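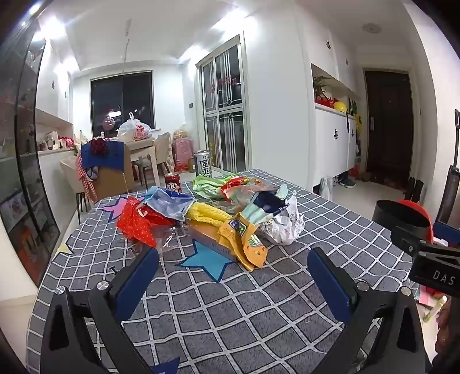

Covadonga Palacios wrote to ask whether a hand sanitizer dispenser at the door means a sick-room helper can skip the sink. It does not. Sanitizer works poorly on norovirus, and soap and running water remain the main method.

How to clean up after stomach flu at home

This procedure covers vomit or diarrhea on hard floors, counters and bathroom fixtures. It assumes household bleach and disposable gloves. Carpet is covered on a separate page.

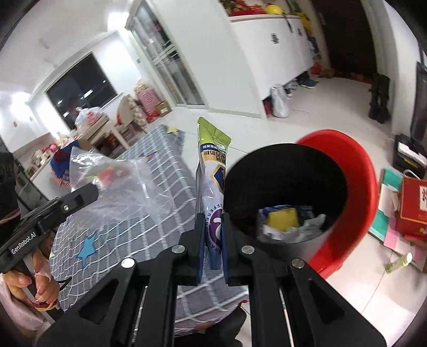 Snack package and lined trash bin.

1. Clear the area. Keep children and pets out of the room. Open a window. Put on gloves and, if you have one, a mask.

2. Remove the solids. Lay paper towels over the spill and work from the outer edge toward the center. Put the towels straight into a plastic bag and tie it. Do not vacuum.

3. Throw out exposed food. Anything uncovered in the same room goes in the trash. Sealed packages can be kept if the outside is wiped down.

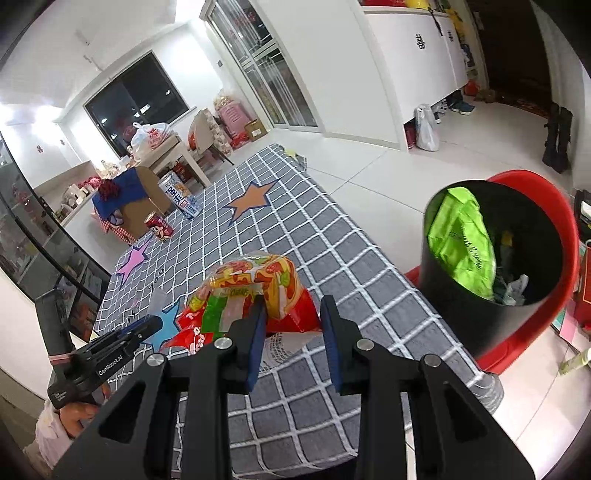

4. Wash with detergent. Bleach loses strength on a dirty surface. Use hot water and dish soap, then rinse.

5. Disinfect. Follow the dilution on the bleach label for norovirus. Mix a fresh batch each time and leave the surface wet for the full contact time. Never combine bleach with ammonia or vinegar.

6. Do the laundry. Handle soiled sheets without shaking them. Use the longest cycle and dry on high heat. 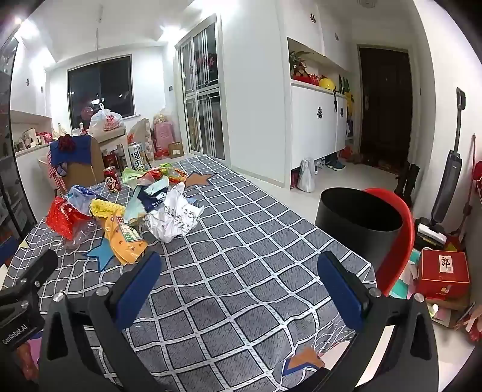 Gloves come off last, turned inside out, and go into the same bag as the towels. Wash your hands for at least 20 seconds. The sick person should not prepare food for others until 2 days after symptoms stop, and helpers should keep up the hand washing well beyond that.

This site uses cookies to remember your settings. Accept | Manage

Comments (2)

Hevier
Does step 5 apply to a stone counter? Bleach etched ours in March.

Pirow
Check with the counter maker. We use a peroxide product labeled for norovirus on ours. The contact time is longer.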